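3.2 Setting up and looking after the Ellik cell

Since so much of what follows depends on the simulated cell behaving the same way from one week to the next, we would like to spend a little time on how it is put together and how we keep it in good order. Readers who have only worked with physical machines may be surprised that a rendered cell needs looking after at all, and we were a bit surprised ourselves! The cell, which we call Ellik, was first assembled by Petrică Marinescu on top of the Girance physics engine, and it has been rebuilt 2 times since then, once to correct the scale of the table and once because the joint limits of the arm had been entered with the wrong sign (a mistake that took us far too long to find).

The arm is fixed to a square base plate, and the plate in turn is fixed to a large, low square platform that carries the workpieces. We keep these as separate bodies in the scene file, even though they never move relative to each other during a trial, so that either one can be swapped without touching the other. All reach distances in this paper are measured from the center of the plate. Whenever the plate is shifted, even by a hair, the whole calibration routine described below has to be run again from the beginning, and we ask anyone borrowing our files to please do the same.
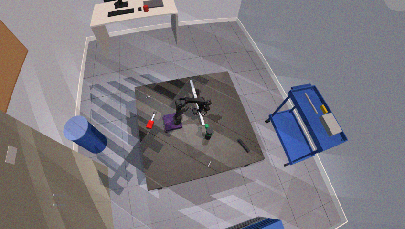 Figure 4. The Ellik cell, with the gripper over the white tube. The desk and the blue utility cart belong to the surrounding room.

Calibration itself is a gentle, rather slow business. The arm is sent to 11 stored poses, and at each one the position of the gripper as reported by the joint model is compared with its position in the world coordinates of the renderer. If the two disagree at any pose by more than the tolerance given in Table 2, the run is thrown out and the link lengths are checked by hand against the original drawing. Benedikt Berchtold wrote a small script, Plameo, that does the comparing and keeps a log, and we have grown very fond of it. The version used for all results here was frozen on Oct 29, 2021.

The loose objects need their own share of attention. Long, thin shapes such as tubes and bars gave us the most trouble, as their collision hulls were at first a good deal fatter than the shapes on screen, and the fingers would close on what looked like plain air. We replaced those hulls with chains of short capsules and then ran 200 settling trials, in which every object is dropped from a small height and left alone until it comes to rest. In 6 of these an object sank partway into the platform; a smaller time step during the first moments of contact took care of it, and we have left that setting in place ever since.

We should also say a word about lighting. Shadows in the cell are computed fresh for every view, and they fall across the platform as well as the floor, so a detector trained under one light direction can do quite poorly under another. The light is therefore stored along with the calibration log, and a trial whose light does not match its log is refused at loading time. The Strickland test set, which we turn to in the next section, was rendered under these same rules.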